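Giving up lunch out for a month

In October I decided to stop buying lunch. I had added up what I'd spent at the Bornitz deli since January, a thing I do not recommend doing on an empty stomach, and the figure was $1457. For that money I could have had a bicycle, or a very small part of a dentist.

The Bornitz does a turkey sandwich that costs more than the shoes I wore to my high school graduation. I ate it nearly every workday and would describe it as fine. It comes with a pickle, and I think the pickle was what kept me going back.

So for one month I made lunch at home and carried it to the office like a child.

Week one

I overdid it. I bought a stack of lidded glass boxes from the Maeng on Ketstead Road, spent a whole evening roasting vegetables, and arrived at work with a grain bowl that weighed as much as a bowling ball. By the third day I could not look at a chickpea. The roasted carrots had gone soft and taken on a strong opinion of the red onion next to them.

I also found out that the office microwave has a line. I had been leaving the building at noon for four years and had no idea there was a whole society up there, with rules. You do not heat fish. You do not stop somebody else's soup with 10 seconds left on it, even if they have wandered off to take a call. I learned the second one the hard way.

Week two

Standards fell. I quit cooking and started assembling, and most days that meant bread, something to put on the bread, and an apple I carried back and forth until it had seen more of the city than I had. Cheese did most of the work. I used to buy the serious kind with a rind and a back story, but at seven in the morning I want a slice that is already a slice.

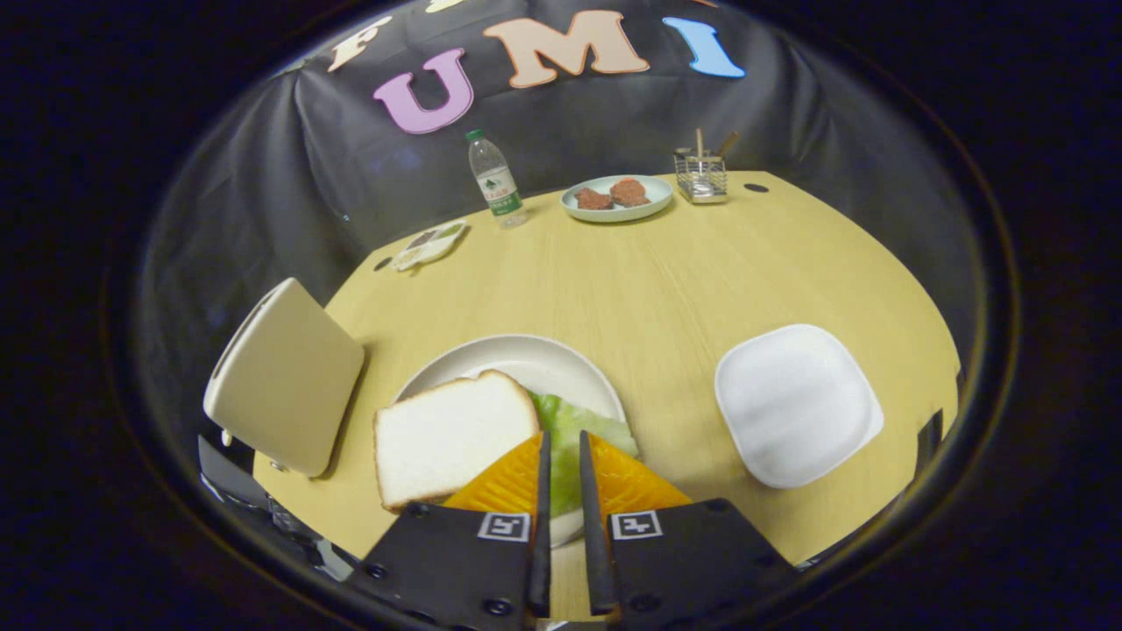 Weeks three and four

By now I had stopped thinking about it, and lunch took as long to make as the coffee did. I ate at my desk twice, hated it, and started walking over to the benches by the old Vornalico building, where the pigeons are well fed and know what a lunch bag looks like.

I saved almost $200. I then spent some of it on a better lunch bag, so the accounts are a little murky.

I did go back to the Bornitz on the first day of the new month. The sandwich had gone up by 80 cents and they'd stopped including the pickle.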